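From: Punix list member
To: punix-acoustics
Date: 13/08/2026
Subject: Re: Speech privacy in small meeting booths, background level

> We have the same complaint on our floor. People sitting in one booth can
> follow a call in the next one, word for word. Facilities wants to order
> thicker felt for the booth walls. The vendor's sheet gives a good absorption
> number for it, so I would expect a clear improvement. Before they place the
> order, is there anything we should measure first? Also, does anyone run
> masking noise in a space like this, and at what level?

Measure first, yes. The absorption number on the sheet is not the number you need.

Absorption tells you how much of the sound striking the surface fails to come back into the booth. It says very little about how much gets through the panel or over the top of it. A soft panel with a high absorption rating and little mass will make the booth sound pleasant to the person inside and do almost nothing for the person next door. For transmission you want mass and a closed perimeter. For an open booth the perimeter is never closed, so the path over the top and around the opening sets the limit whatever you do to the panel.

We went through this in July on the Lurnetti floor, which has open booths along one side and desks on the other. Our first step was a decay measurement. The reverberation time in the open area came out at 489 ms averaged over the speech bands, and inside the booths at 337 ms. Neither figure is a problem. If yours are in that range, more felt will not buy you much, and I would tell facilities so before the order goes out.

The second step was level difference, source seated in one booth, microphone at head height in the neighboring one. Use a loudspeaker with a directivity close to a human talker if you can borrow one. An omnidirectional source will overstate the leak at high frequencies, where a real talker facing into the booth is partly shielded by their own head. Keep the source at the same height and angle for every run. We lost a morning to a tripod that had been lowered between runs.

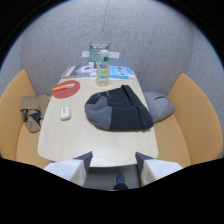
Booth with table and curved upholstered wall.

The geometry matters more than I had assumed. A curved wall behind a table concentrates reflections, and where they come together depends on the radius and on where the talker sits. On paper the effect is modest with a soft surface in the speech bands, but soft surfaces are weak absorbers at low frequencies, and a low male voice can still pick up a noticeable return. Move the source to both seats and record both. If the two disagree by more than 2 dB, report them separately and do not average.

On masking: we use Abella emitters in the ceiling, driven from a single Emus controller with one zone for the booths and one for the desks. Some notes from the commissioning:

- Set the spectrum before the level. The factory curve had too much energy above 4 kHz and people described it as hiss. We rolled it off.
- Raise the level slowly, a half decibel at a time over several weeks. Step changes draw complaints even when the final level is acceptable.
- Check uniformity at seated ear height over the whole zone. Beam and duct positions will give you local dips.
- Log with the HVAC both on and off. Ours contributes enough at night setback to change the reading.

The controller stores its zone table at offset 792 in the export file, little-endian, in case anyone else is trying to parse it. The manual has the byte order wrong. I have a short script that dumps the table to text and will post it if there is interest.

As for the level itself, I would rather not give one without knowing your ambient. Post the octave band readings for an unoccupied evening and a normal working afternoon — A-weighted totals alone are not enough — along with the panel height and the ceiling height. With those, the over-the-top path can be estimated by hand, and you will know whether a taller panel is worth pricing against masking.

One question back to you: is the ceiling above the booths hard or tile? With exposed concrete, I would treat that before touching the walls.

--
To unsubscribe, send a blank message with "unsubscribe" in the subject line.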